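Sendlow Bin Picking Kit – hand, cable set and software for small robot arms

Supplier: Trellik
Category: Robot hands and grasping / Evaluation and teaching kits
Delivery time: 30 working days from order
Guarantee: 36 months on mechanical parts

The Sendlow kit is made for laboratories, colleges and small workshops who already own a robot arm and wish to begin with picking of mixed objects from a bin. It contains a hand with metallic fingers, the complete cable set from the hand back to the controller, and the Farnier grasp planning software with a licence for one workstation. The arm itself is not part of the kit. The bin, the table and the objects are also not included, because most customers prefer to work with what they have.

We developed the kit after many requests from customers who bought a good arm, bought a good hand, and then lost a whole term to make both of them talk to each other. With Sendlow, the mounting plate, the connectors and the driver are matched before shipping. You tell us the model of your arm on the order form and we prepare the plate for it.
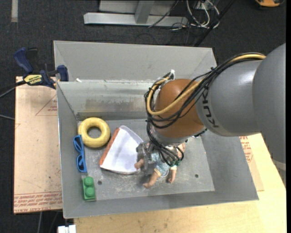

Sendlow hand on a KUKA arm, above a doll in the metal bin.

What is difficult about mixed objects

Many hands for bin picking are tested with boxes and tins. These have flat sides and they do not change the shape when they are touched. Customers who work on sorting, returns handling or household robotics meet other things: a ring with a hole in the middle, a pair of sunglasses, a toy block, a doll with arms and legs and clothes. A suction cup has a hard time on cloth. A simple two-jaw gripper must come from exactly the right side, and for a doll this right side is different each time it is put down.

The hand closes its fingers one after the other and each finger stops when it meets resistance. The closing force can be set in seven steps. For soft toys and dolls we recommend to begin on the second step and go up only if the object slips. For hard plastic you can begin on the fourth.

The software

Farnier runs on an ordinary workstation with Linux. It receives the picture from one fixed camera, proposes grasps and sorts them by expected success. You can accept the first proposal automatically, or you can stop and choose by hand, and this second way is the one we advise for the first week. Every attempt is written in a log file with the proposal, the finger positions and the result. The log is plain text and can be opened in any spreadsheet.

Farnier does not need a model of each object beforehand. It does need that the bin stays at the same place after the calibration. If the bin moves even a little, the fingers will come down too near to the wall, and the calibration must be done again (it takes a quarter of an hour when you have done it before).

Notes on the installation

Fix the bin to the table. Bar clamps from any tool shop are good enough. A bin with sloped walls is better than one with straight walls, for the hand has more room when an object lies near the side.

Leave the cable bundle long enough around the wrist joint. This is the most common mistake which we see at customers. The cables must be able to follow when the wrist turns to its limit in both directions, so please turn the joint slowly by hand mode and look at the loop before you start any program. The straps in the kit can be opened and used again.

Set the lowest permitted height of the fingers before the first run. The value is entered in the Farnier settings, under Workspace, and it is measured from the floor of the bin and not from the table.

The kit does not replace the safety equipment of your arm. Fence, emergency stop and risk assessment remain the responsibility of the operator. 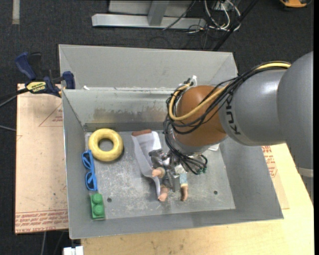
Text and product advice: Bernice Nyarko, Trellik

Experience with dolls and other toys

A doll is in my opinion the best test object one can buy for little money. The body can be gripped in many ways, but the arms and legs stand out and they can come between the fingers before the body does. When the hand is low in the bin and the fingers are around the doll, the fixed camera sees only a part of it – some hands, some clothing, the shoes – and the software must decide with this. I suggest to keep the other objects near one wall in the beginning, as with the ring, the sunglasses and the green block here, and to mix them later.

The sunglasses are harder than they look. Lying flat, they offer very little height to the fingers. Please do not judge the hand after one afternoon with sunglasses only! Begin with the block, which has straight sides, then the ring, then the doll.

Customers ask also about wear. The finger pads are changed after 2,000 closings on rough objects, and later if you handle mostly soft ones. One spare set is in the box. Changing needs one small hex key, also in the box, and the fingers stay mounted on the hand.

What is in the kit

Hand with metallic fingers, assembled
Mounting plate for your arm
Cable set with reusable straps
Farnier software, one licence, with updates during the guarantee
Spare finger pads, one set
Hex key and printed handbook in English

Options

Second Farnier licence for a teaching room
Asante stand for the fixed camera, with foot plate
Installation visit, one day, travel is charged separately

The Asante stand was changed in October and the older foot plate does not fit to it. If you have the older stand and need only a new foot, please write this in the order comments.

Price and ordering

We send prices on request, as the mounting plate differs between arms. Schools and universities receive a reduced price and should order from their official address. Please give us the arm model, the controller version and the length from the wrist flange to the controller. If the length is unknown, we can calculate it from a drawing.

A kit can be returned unused within 30 days. Mounting plates which were made for a special arm can not be returned.

Page last changed: Tue 7 January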